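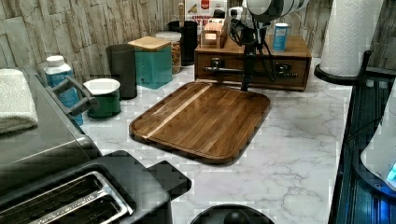

5. Kitchen demonstration: the drawer

This section covers the drawer demonstration for open days at Urnham. Read section 4 (power and stop button) first. One person runs the arm and a second stands with the visitors.

Note: In August the demonstration runs twice a day, at 11.00 and 14.30. Allow 15 minutes before each one for setting up.

5.1 Laying out the counter

1. Stand the drawer organizer towards the back of the counter, with the bar handle facing the arm.

2. Lay the wooden board in front of it. It can sit at an angle.

3. Close the drawers by hand.

4. Leave the canisters, the cereal box and the paper towels in their usual places. Visitors often ask if the arm can work in a full kitchen, so don't clear the counter for them.

Caution: Keep hands, sleeves and lanyards off the counter once the arm has power.

5.2 Checking the handle

1. Start Drako on the desk computer and load the routine "Conneely 2".

2. Press Step. The arm moves to its start position and waits.

3. Press Step again and open the wrist view. Look for the bar between the two fingers. The gap need not be the same on both sides at this stage.

4. If the bar is outside the fingers, press Back and move the organizer by hand. Do not push the arm.

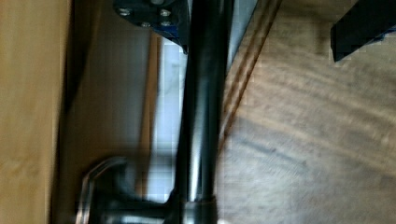 5.3 Running the demonstration

1. Ask visitors to stand behind the yellow line.

2. Say "arm moving" out loud, then press Run.

3. Wait for the drawer to come out. Leave the wrist view up on the big screen, as people at the back can't see the handle.

4. If the fingers slip off the bar, let the routine finish and run it again from 5.2. Write the slip in the log.

5. Press Hold while you answer questions. The arm stays where it is until you press Run or Back.
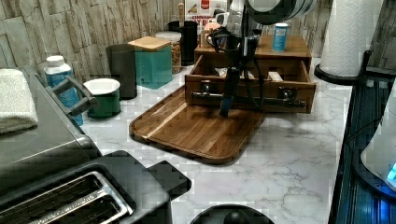
Figure 5.3. Drawer open, with the arm in front of it and the board underneath.

Note: The can on top of the organizer may stay there during the run.

5.4 Between groups

Press Back, wait for the arm to stop, then switch to Standby. Close the drawer by hand and check that the board is still in place. Enter the run number in the log. The last entry before this edition was run 187.

Error 81 means the wrist view has lost its connection. Close Drako, check the cable at the desk end and start again from 5.2. For any other error, press the stop button and call Kumaresan Ramasamy at Hivent on extension 153.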